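The Pads

Tímea Magyar got to the Vandville shop before the heat came on and found the hand gripper where Amr had left it, with a note folded under the handle. The note said: pads again.

She turned the tool over under the lamp. The padding on both fingers had frayed along the edges, and on the left one a flap had torn loose and stuck out to the side. The log said 1000 grips between changes. Amr's last entry was 1542.

"You went over," she said when he came in.

"Yolanda wanted the run finished."

"Yolanda doesn't change the pads."

He hung up his coat and let that go. She spread the fingers as wide as they went and lined them up with the cream-colored piece across the white table. Both came to rest where they should. The joint was fine, then – only the padding was bad.
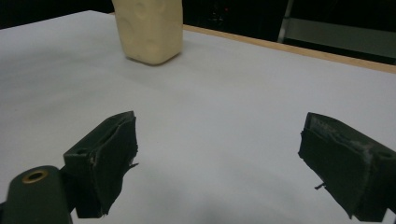
What Amr Kept

The new strips were supposed to be in the second drawer. She found a Lilludon catalog from February, a dried-out marker and 60 screws in a coffee can.

"Did you order any?"

"I asked Santeri to."

"That's a no."

Amr sat down across from her. He had worked with this gripper for two years, and she had looked after it for one, and they had never agreed on whose it was. He said he could get through one more morning if she trimmed the loose bits. The hairbrush and the cream one, and then she could have it for as long as she liked. 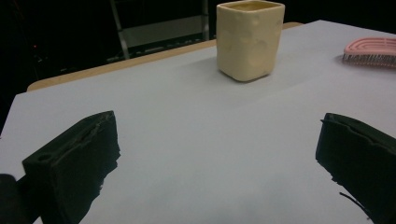

"20 grips," Tímea said. "Then it comes back to me."

"20 isn't a morning."

"It's what you get."

She took the small scissors from her pocket, cut the flap off close and blew the dust out of the finger. Amr held the body steady for her with both hands. When she was done he picked up the pen, drew a line under 1542 and wrote a zero.

"Not yet," she said. "That's for new pads."

He crossed it out and wrote 1543, and reached for the handle.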